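Subject: Re: Gripper comparison, marble counter trials
From: Kerttu Kuusisto
Date: Wed 15 February

Colleagues,

Please find my reply to the Hallberg group below.

> Does the parallel-link gripper remain in the comparison with
> the Driro unit, and which camera view will be scored?

1. It remains. The wrist view will be scored for both grippers – the marking on the housing may stay in view.

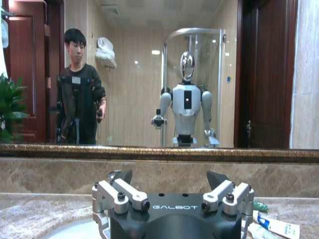 2. Small packets and tubes are to be attempted 60 times per gripper. The Driro unit follows in August.

3. Operators should note that the mirror shows the arm a second time. Brakeven has asked that reflections be left unmasked.

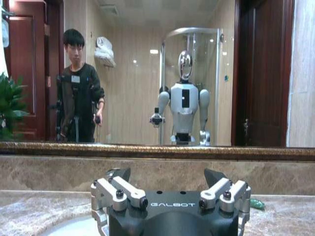
Wrist view with fingertips apart, counter and mirror behind.

Comments on the scoring sheet may be sent to this list.

Kerttu Kuusisto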